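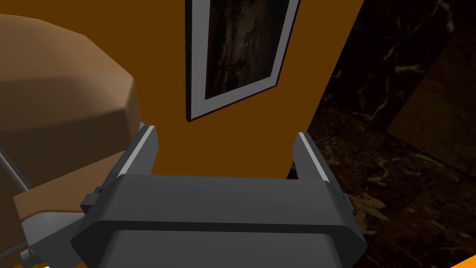
So I finally caved and bought the Tudach starter license, the simulator bundle with the gripper and 6 ready-made rooms. It was $779, and yes, I winced! Setup took me three evenings (the manual skips the part about joint limits, grr), but once it ran I was hooked. I've been driving the arm from the wrist view and I love how fussy the rooms are, with marble and framed pictures all over. My one gripe is the price of the Flolia add-on pack. I'm holding out for a sale in May.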